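My dentist at the Dranbridge practice finally talked me into a night guard. Posting how it goes in case anyone else grinds their teeth and has been putting it off.

I'm 40 and have been grinding for years without knowing. The clue was a chipped molar and a sore jaw every morning. No pain in the teeth themselves.

She gave me two choices -- a soft guard or a hard one. Soft is cheaper and easier to get used to, but heavy grinders can bite through it. I went for hard. It's called a Nultitz and it cost £506 with the fitting included.

They took a scan of my upper and lower teeth, so no tray of putty this time. It took less time than the check-up. The guard came back from the lab in August, and she filed down one high spot at the back.

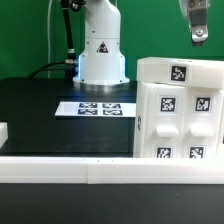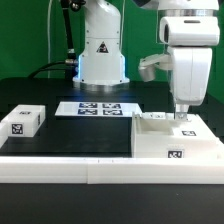
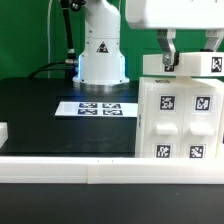 White robot arm, black tabletop, green backdrop.

First 2 nights were poor. Lots of dribble, and I took it out at 6 in the morning both times. By the end of the week I was sleeping through with it in.

Cleaning: cool water and a soft brush, then let it dry before it goes in the case. She said no hot water as it can warp, and no toothpaste as it scratches.

Yoga Santoso asked if a boil-and-bite one from the chemist would do the same job. I had a Bodix one before this. It was bulky and I kept spitting it out, but some people get on fine with them. Ask your dentist first.

Jaw is less sore in the mornings now. Still a bit of clicking on the left side when I yawn. I'm back in for a check next month and will add to this thread then.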